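4. Sorting, Drying and Folding the Laundry

Read this section before you use the laundry corner of the apartment for the first time. It explains what to do with towels, knitwear and small items after the wash. The washing machine itself is explained in section 3, and ironing in section 5.

The text was prepared by Elisa Galli for the Ralis guest apartments and checked by Hervé Collet. It replaces the sheet of December, which had wrong instructions for wool.

4.1 Before you begin

You need:
– one laundry basket
– the drying rack from the hall closet
– a free bed or a large table, clean and with nothing on it except a blanket or a cover
– two dry bath towels, if you have knitwear to dry

Wash your hands first if you used hand cream. The cream leaves marks on light wool, and they are difficult to remove.

4.2 Emptying the machine

1. Wait until the door lock makes its click. Do not pull the door before this.
2. Put the basket directly under the door opening.
3. Take out the knitwear first, with both hands under it. Wet wool is heavy and becomes long if you lift it by the shoulders.
4. Take out the towels and put them in the basket.
5. Look inside the drum and turn it one time by hand. Socks like to stay at the top.

Caution: Do not leave wet laundry in the closed machine overnight. If this happened, wash it again with the short program.

4.3 Towels

1. Take one towel at a time from the basket. Hold it by two corners of the short side.
2. Shake it strongly two or three times. This opens the loops of the fabric and the towel will be softer.
3. Hang it over two bars of the rack, so that air can pass in the middle.
4. When the towel is fully dry, lay it flat and fold it in half along the length.
5. Fold it in half again, then in three parts. The folded edge goes to the front of the shelf.

Note: The lower shelf of the linen closet is 83 cm wide. Bath towels folded as in steps 4 and 5 fit there side by side. Hand towels go on the shelf over them.

Note: Do not use fabric softener for towels. They feel nice on the first day, but after some washes they do not take water well.

4.4 Knitted cardigans and sweaters

Knitwear is never hung on the rack and never goes in the dryer.

1. Lay a dry bath towel on the table and put the wet cardigan on it.
2. Roll the towel together with the cardigan and press with your hands from one end to the other. Do not twist.
3. Open the roll, change to the second dry towel, and lay the cardigan flat on it.
4. Close all the buttons. With your fingers, bring the front edge into a straight line and push the ribbed hem gently together to its normal width.
5. Leave it to dry away from the heater. Turn it over after one night.

When the cardigan is dry, fold it like this:

6. Spread it flat on a bed, front side up, with both sleeves out to the sides.
7. Smooth the body from the center to the sides with the flat hand. If there is embroidery, do not rub on it.
8. Turn the cardigan over, so that the buttons are underneath.
9. Bring one side to the middle and lay the sleeve down along the back. Repeat with the other side.
10. Fold the hem up to the collar. For a thick cardigan one fold is enough.

Caution: Check the buttons before you put the cardigan away. If one is loose, put the garment in the mending bag and write the apartment name on the label. Gaurav Tripathi collects the bag and returns the items when the work is finished.

4.5 If something is not right

The towel is stiff. – Shake it again when it is dry, and use less detergent next time.

The cardigan has become wider. – Wet it again with cool water, press it in a towel and lay it in shape as in 4.4. Usually it comes back, but not always completely.

The fabric has small balls. – Use the wool comb in the sewing box. Go always in one direction and do not press hard.

There is a smell of humidity in the closet. – Take everything out, leave the doors open for a day, and tell Yannick Aubert at the reception.
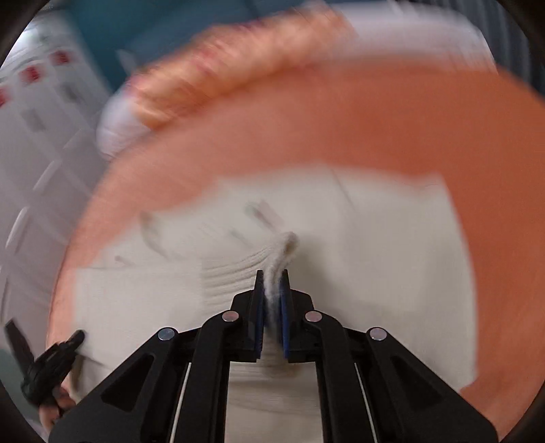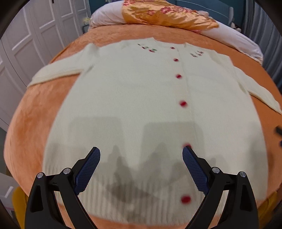
Fig. 4-1 and 4-2. White towel in the orange basket (first picture); cardigan with red buttons, spread front side up on the bed (second picture).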